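The Lestwood Neighbor
Notes from the Bag Drawer

Everyone on Sutter Street has a drawer, a hook or a closet floor where the tote bags go to breed. Mine is the hall closet. In June I emptied it onto the bed and came up with 13, two of them still holding receipts from the old Cenddale market. I vowed to keep three. You can guess how that went.

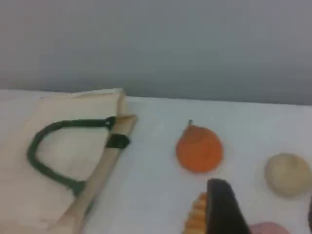
What I've learned since is that most of a bag's life is decided by its handles. Flat webbing digs into your shoulder by the second block. Thin cotton straps stretch until the bag is bumping along at your ankles like a tired dog. Rope is kinder to the hand, looks vaguely nautical, and slides off any shoulder narrower than a linebacker's. I own two with rope and I am fond of both, in the way you're fond of a car that won't start in the cold.

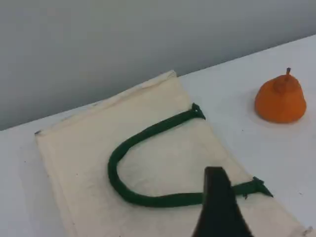
Before you retire a bag, look at where the handles meet the cloth. That's where they go first, usually with a full load of canned tomatoes over a parking lot. On a cream canvas one with a green rope-like handle, the thing to check is the flattened tab at each end, and at one of them a few loose threads are sticking out. Loose threads are a warning and ten minutes with a heavy needle. Smudges are only smudges. Spot clean with dish soap, lay the bag flat to dry, and keep it out of the dryer unless you want a lunch sack.

The Holtmont library is taking clean, sound totes at the front desk until 12th September, for the book sale. I'm bringing nine. Eight, maybe. One of them has a very good pocket.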